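4.2 The bread and basket task

We come now to the task that took up most of our patience over the spring, and that we have grown rather fond of. The arm is asked to pick up one bread roll from the table and put it in a basket, and that is the whole instruction. We collected 200 demonstrations of it at the Inddale bench, all by teleoperation, and trained the Tawhiri policy on them together with the 2067 shorter clips from the Katalwood set described in Section 3. Each demonstration starts with the roll on bare table to the right of the basket, and the operator was free to choose the path of approach - we gave no advice on this, and the operators' habits differ a good deal. Figure 4 shows the basket, the roll and the gripper on the near-white table.

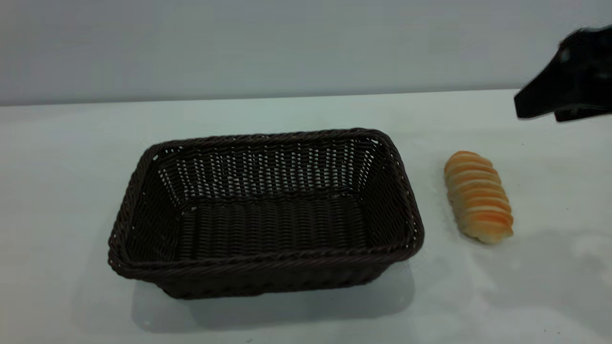
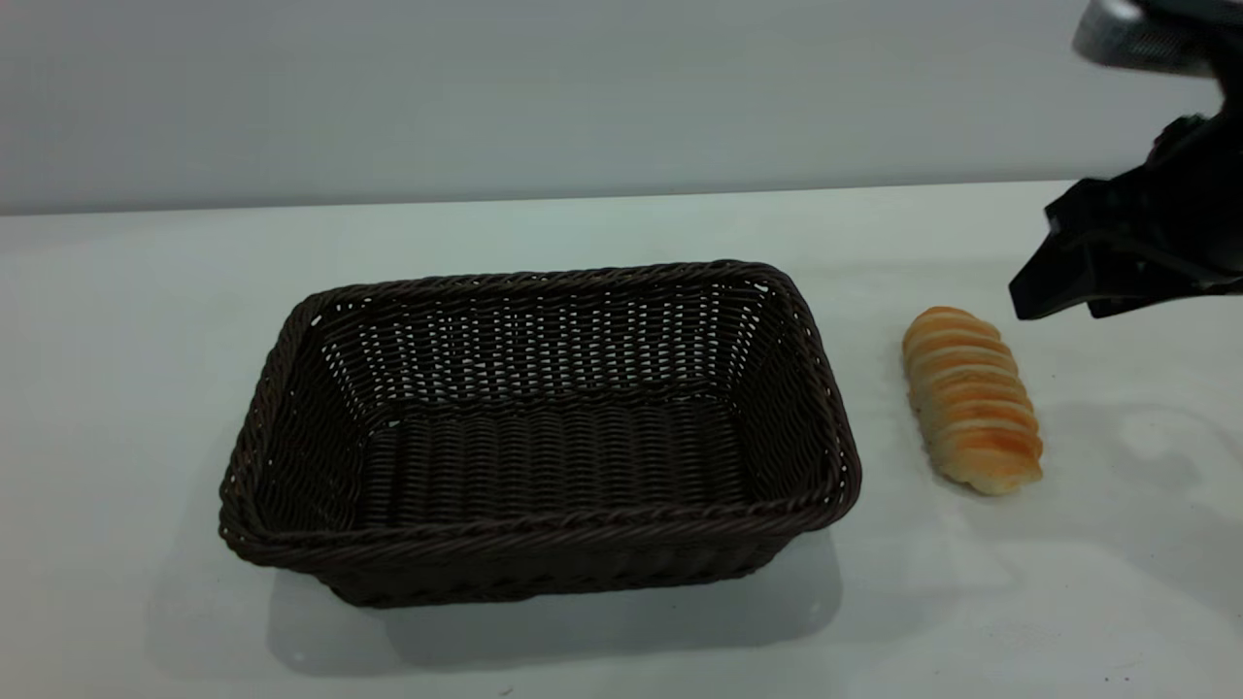 Figure 4. Two views of the bread and basket task. In both, the basket is empty and the gripper is above and to the right of the roll.

It may help the reader to know what we were hoping for when we picked this pair of objects. A roll has a soft look to a person and almost no meaning to a depth sensor, and an open weave gives the sensor trouble of its own, as the readings can land on the strands or pass straight through the gaps. Our first version, which relied on depth alone to find the rim, would now and then stop well short of the basket and let go there. Adding the color stream took care of most of this, and we wish we had tried it in November, when the idea first came up over lunch.

We ran 200 test trials with the final policy and counted a trial as a success only if the roll came to rest fully inside the basket. By this measure 17 trials failed. Most of the failures were poor grasps, where the fingers closed too near one end and the roll turned as it was lifted. In the others the roll was released over the rim and dropped back onto the table. The Zoltex baseline, which plans the grasp once and then moves without looking again, had more trouble with rolls set at a slant - we return to this comparison in Section 5, along with the effect of moving the basket between trials.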